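Stimier recordable dog buttons, set of four: six months in

Sep 27, 2019

I put off buying talking buttons for ages. They looked like a gimmick, the sort of thing that gets three goes on a rainy afternoon and then lives in the cupboard with the treadmill booklet. Then my sister's terrier started asking for the garden with one and I was online that same evening! 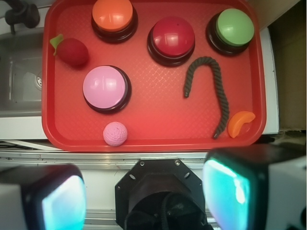 For anyone who hasn't come across them, you record a word into each button, the dog presses it, the word plays back. You say the word yourself every time you do the thing, press the button as you say it, and wait. And wait a bit more. Mabel is a nine-year-old lurcher with strong opinions and very little interest in being taught anything, so I went in expecting nothing at all.

We began with OUTSIDE by the back door. I pressed it with my foot every single time we went out, feeling a complete lemon, and she ignored it for 27 days (I kept a tally on the calendar). On the next one she whacked it with a paw, jumped at the sound of my voice coming from the floor, and then stood there looking at the door handle. I made such a fuss of her that she did it again before she'd even had her wee.

Now the buttons themselves. The sound is the best thing about them. I'd borrowed a Gindex set first and my voice came out of it like a station announcement heard from inside a bin. With the Stimier ones you can tell it's me, and you can tell DINNER from WALKIES across the kitchen, even with the extractor fan going. Recording is simple enough: hold the little switch underneath, wait for the beep, say your word, let go. Leave a tiny gap after the beep or it eats the first letter. I had a button saying "inner" for a week.

The press is nice and light. Mabel is tall and a bit clumsy and tends to swipe at things, and a swipe usually does it as long as she gets near the middle. A cat might manage too, though mine has only ever sat on one, which made it say DINNER nineteen times before I got off the phone.

Batteries are 2 AAA per button and they don't come in the box, so buy them at the same time or you'll be robbing the remote control like I did. I've changed the OUTSIDE one once. The others are still on their first set. The battery cover has a proper screw, which I was glad of with a dog who'll chew through a slipper given five minutes.

Grumbles, because there are a few. They slide. On carpet they're fine, on our kitchen lino they shoot off under the fridge like curling stones. Four blobs of sticky tack each sorted it, but at this price I'd have liked rubber feet in the box. The volume can't be changed either, and WALKIES at half past five in the morning is LOUD. We now put that one on the bookcase at bedtime. And if you take the batteries out for more than a minute or so the recording goes, so have your word ready when you change them.

The leaflet is a single folded sheet that tells you how to record and nothing about how to teach. I got far more out of the Panicker dog forum, where there's a thread on buttons that had reached 886 posts when I last looked, most of them kind and a good few of them very funny. The tip that helped us most came from there: start with a word your dog already loves, and don't start with a treat word unless you want to hear it until you move house. I'd add one of my own. Keep each button in the same spot. I tidied ours into a neat row for visitors and poor Mabel asked to go outside by demanding her dinner, twice, and then gave up and howled.

Someone will ask about the Trorkov ones, so: I've tried them at a friend's. They're bigger and heavier and they don't slide, which I envied, but you need a real thump to set them off, and her little spaniel had lost interest. For a large bouncy dog they might be the better buy.

Does she understand the words? I've no idea. I do know she goes to the right button for the door and the right one for her dinner, and that last week, with the rain coming down sideways, she pressed OUTSIDE, looked at the weather, and went and pressed DINNER. I laughed so much I gave her some.

I'm ordering a second set in November when my birthday money comes through. BALL is going to be first, and I'm still arguing with the rest of the house over whether she should be allowed BED, as she'd only use it to turf us out of ours.

Four and a half stars, the missing half for the sliding.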